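How do you keep a small baking kit together when you have one shared table?

Asked by Macarena Carretero, 3 September 2020
Viewed 1229 times

Hello all! I bake at my sister's place on weekends and we share one white table between the two of us. My bits and pieces end up spread from one side to the other, and by the time I want the little things they've wandered off. I have a round metal tin that I've started dropping small stuff into, which helps a bit, but I'm not sure a tin is the right answer.

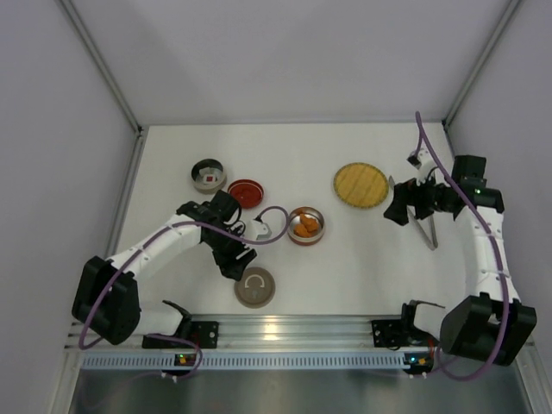
2 min read

The table gets wiped down every night, so everything has to come off it and go back on in the morning. I looked at a Lulla drawer tray but it's too deep for us. What do you all do? I'd love something cheap (and forgiving, as I'm not a tidy person by nature!).

2 answers

Pantelis Mitsotakis-Vlachou
Oh, I feel for you, we had the same trouble for years! Keep the tin, I'd say, and give it one job only. Mine holds cookie cutters and piping tips and nothing else, and it lives at the back left corner of the table, always. Long things like tongs and spatulas go in a tall jar, handles down, so you aren't lifting a whole pile to get at one of them. Then put the jar and the tin on a cheap rimmed baking sheet, and at wiping time you pick up the sheet and you're done in one trip. I started doing this last November and my mornings are so much calmer. If your tin has a lid, tape a list inside it.

Bravo463
get a shoebox. mine's from Pinder, works fine

Was this helpful? Yes / No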